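Search the help pages Search Go

4 min read

Hand-guided demos vs remote control for a simple put-in-bin task? Policy keeps stalling before the grasp

Posted April 2020 by rgeerts_lab

Quick background. Two grippers, one table, task is pick up a small round container and put it in a plastic bin. Thats all of it. Started in March by driving the arms remotely with the Leltovine handles, got 107 demos, trained, and the policy goes over to the container fine and then just hovers. Sits there opening and closing a little. Sometimes comes down after a long wait, mostly doesn't.

Then switched to holding the grippers by hand and moving them through the task directly. Much faster to collect. Did 182 of those over a few afternoons. Trained on those only: no more hovering, but now it comes in too fast and knocks the container over or shoves it into the side of the bin.

Questions:

Is it ok to mix the two sets? Same grippers, same table, but the speeds are totally different.

Do I need to redo everything or can I fix this by trimming?

How much should I move the container between demos? I've been putting it back in more or less the same spot, between the bin and the front edge.

Recording with the Proltholm logger, default settings. Can post config if anybody wants it.

Riet Geerts

Answer 1 (accepted)
tverhoeven

Hovering is nearly always pauses in the demos. With remote control you stop above the object to judge depth, everybody does, and the policy learns that stopping there is part of the job. Go look at the gripper speed in your 107. I bet there's a flat bit right before the close in most of them.

So: trim. Proltholm has an idle filter, it's off by default. Turn it on, set it low, then check ten or so episodes by eye before you trust it. It will eat the moment where the fingers close if you set it too high, because the wrist isn't moving then but the fingers are. Lost a whole week of data that way. Keep the originals!!

Mixing: yes but not straight. Either slow the hand-held ones down to match or tag each episode with how it was collected and feed the tag in. I'd slow them down first, it's one line. If you just dump them together you get something in the middle that does neither.

Too fast is you, sorry. When you hold the gripper you feel the contact in your wrist, so you never bothered slowing down for it. The robot doesn't have your wrist. Count to two on the last part of the approach. Smooth though, don't creep and stop or you're back to hovering.

And move the container. Definately. Same spot every time and it's learned a spot. Mine from last month, same kind of task, start of an episode with the left gripper in hand and the fingers already pointing at the container:
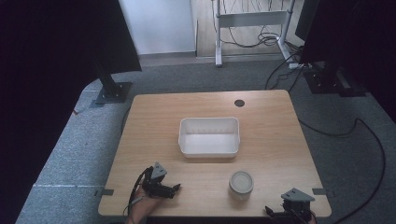

I shift the start a bit each time, left, right, nearer the bin, nearer me, and I shift where the grippers start too. The bin I leave alone for the first batch, then move that as well once the easy version works. If you change everything from demo one you need a lot more demos. We ended up at 2,725 for a version where everything moves, and that was with two people collecting. You won't need that for a fixed bin.

Other stuff, in no order:
- clamp anything that can slide. Table shift halfway through a session is horrible to find later
- keep the cable out of the fingers, check at the start of each one
- throw out fumbles while you remember them, mark it right after. Don't tell yourself you'll sort them at night
- same start pose is NOT needed, same end pose kind of is. Let go, back off, then stop recording
- both hands on the grippers means you can't press stop. Get a foot pedal

Tineke Verhoeven

Answer 2
orau_user16

just use more data. we had the same on Orau and it went away when we doubled it. also check your clocks, if the camera is behind the gripper signal it looks exactly like this

Comment from rgeerts_lab: Clocks were ok, checked with the tap test. Thanks tho.

Answer 3
mk_bench

Agree with the first answer mostly. Would add, before retraining anything, replay one hand-held demo on the arms open loop. If the replay already knocks the container, your problem is speed limits or calibration and no amount of trimming helps. Takes 16 minutes to set up, if that. Do it at half speed the first time.

Not convinced on slowing the fast ones down btw. Works for the reach, weird for the release, the object drops at the speed it drops.

Comment from rgeerts_lab: Update. Replay was clean at half speed, clipped the bin at full. So bit of both. Idle filter on the remote set, hovering is way down. Redoing the hand held ones slower with the container moved around, 40 in so far, will post back when its trained

Comment from tverhoeven: good. check the finger closes survived the filter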